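Robot arm learns cable patching from human corrections

By Kumaresan Nadar
Posted in March | 4 comments | 17 shares

A research group at Drutomia has published early results from a project that teaches a robot arm to plug network cables into a switch. The method, called Hunt, relies on short corrections from a human operator instead of a long set of full demonstrations.

Patching cables is a dull job for people and a hard one for machines. A network plug fits only one way round, the ports sit close together, and the cable pulls on the plug as it moves. A program that works on one rack often fails on the next one if the switch is mounted at a different height or turned a little.

Hunt starts with 200 recorded insertions done by an operator steering the arm by hand. After that the arm tries on its own. When it goes wrong, the operator takes over for a moment, sets it right and lets go. Only those moments are added to the training data. The group says 3 rounds of this were enough to bring the success rate on ports the arm had not practiced to 80 percent. 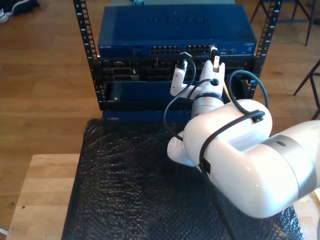
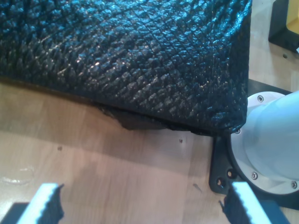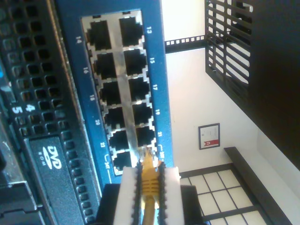
Work with the arm at Drutomia.

The control software was written with Plakico, a small company that makes tools for recording and replaying robot motion. Plakico supplied the program that marks where a correction begins and ends. In earlier tests the operators had to press a key for this, and many of the marks came late.

According to the report, the last few millimeters cause most of the trouble. The arm usually finds the right port, but it may come in at a slight angle and catch the plug on the rim. Hunt handles this by backing off a short way, shifting the plug and trying again. The arm is allowed 2 more tries before the attempt is counted as a failure.

Cable stiffness also made a difference. With a stiff cable the plug tended to twist in the grip on the way to the port. The group tried closing the fingers harder, which helped with the twisting but made it more difficult to let go cleanly. They settled on a lighter grip and a slower approach.

Unplugging is not part of the results. Pressing the locking tab while pulling on the plug needs a different motion, and the group plans to treat it as a separate task. It also has not tested the method on a fully cabled switch, where the arm would have to work between cables already in place.

A second site, Ullow, will repeat the tests with its own arm and its own operators. The same recording format will be used at both sites so the data can be pooled. The group expects to release the recordings once the Ullow tests are done, along with the settings used for each round of training.

Share this story | 4 comments
Contact the news desk | Back to top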